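Speaker notes – "What we keep, and where we keep it"
Evening talk, Sivdale library, November

Opening (take your time, let people settle)
Good evening, and thank you all for coming out in the dark. Thank Intan Oei for the room and for the tea. Say that I'm going to talk about family papers – letters, recipes, receipts, the lot – and that I'm still no great expert after 30 years of it.

Gisela's letters
Tell the story of Gisela Tiedemann's aunt, who saved 499 letters from her sister in Trujillo and filed every one by the weather it described. Read the short one about the hailstorm. Pause for the laugh, if there is one! Then the serious bit: she wrote dates on the backs in soft pencil, and those dates are why the family can read them in order today.

The humble shoebox
Most of us start with one of these, me included. Leave the slides up while I talk.

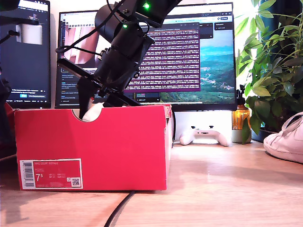
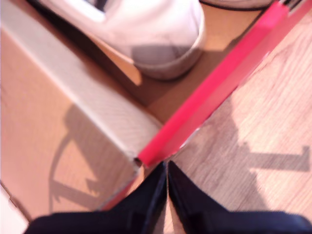
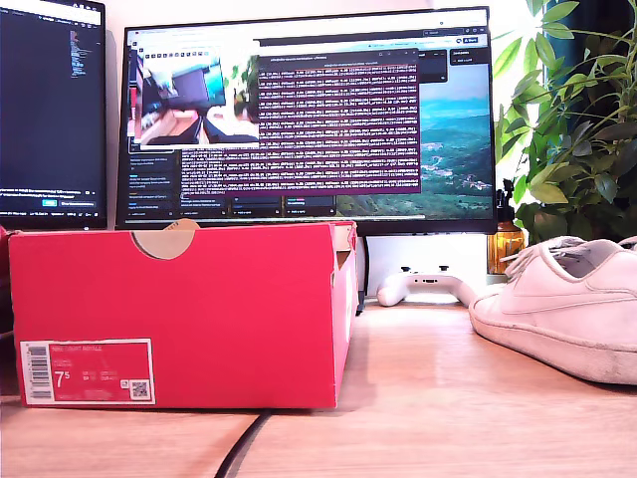 Sorting without tears
Begin with the people, and let the dates come later. One pile per person, and a spare pile for "who on earth?" Suryani Jugah did her mother's recipes this way over one long winter, and she found the same pumpkin cake written out for four different cousins, with a different amount of sugar each time. (Mention that the second version is the good one.)
Take out paper clips and rubber bands. Fold nothing new.

Passing it on
Ask who in the room has told somebody where their papers are. Wait for hands. Talk about my own father, bless him, and the key to the desk.

Questions, then tea. Remind everyone to sign Intan's sheet by the door if they'd like the reading list.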